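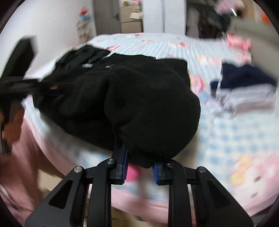 What is the Bamemcombe budget recess rule?
It is a rule of the Bamemcombe Assembly that stops the pay of its members for each day the assembly works past the end of June without an adopted budget.

The rule is part of the standing orders of the assembly, in the chapter on public money. It is often called the Reinholz rule, after Nele Reinholz, the member for the district of Ots who wrote the first draft. The assembly has 83 seats, and the rule applies to all of them, including the seat of the speaker.

Background

Before the rule, the assembly could extend its budget session as many times as it wanted. Members received their normal pay and also a daily allowance for meals and travel. In the longest of these sessions, the two main groups disagreed over the road fund and over the school grant for the Saleo valley. The session lasted 79 days more than planned. During this time the districts worked with temporary budgets, and several of them delayed repairs on bridges and schools.

Reinholz presented her draft in the autumn after that session. The first version took away the allowance only. The finance panel added the regular pay, and it also removed a part which would have closed the assembly restaurant.

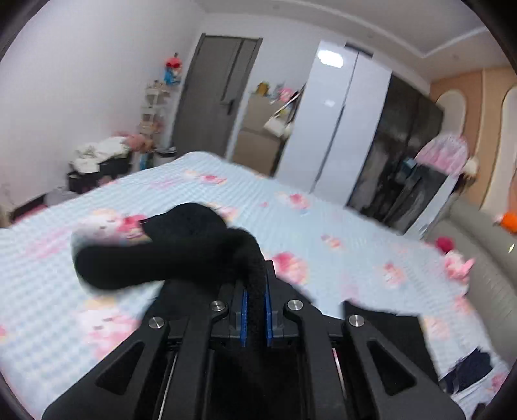
The debate on the draft took two evenings. Members from the rural districts said that the loss of pay would be harder for those who had no other income, and they asked for a lower limit. An amendment from the member for Zaketti, to start the rule in the middle of July, failed by four votes. The final text was adopted shortly before midnight.

Content

The rule has three paragraphs. The first sets the end of June as the limit. The second says that pay and allowance are stopped, and are not paid back later when the budget passes. The third makes an exception for a natural disaster, which must be declared by the governor and confirmed by the assembly on the same day.

Staff of the assembly are not covered. Their contracts belong to a different law.

Effects

Since the rule came into force, the budget has been late only once. That session ended after six days, and the adopted budget contained 196 changes to the proposal of the governor. Critics say that large changes are now made in the last week, when there is little time to read them. A request to publish all changes two days before the vote was sent to the finance panel and is still open.

See also
Road fund of Bamemcombe
District of Ots
Saleo school grant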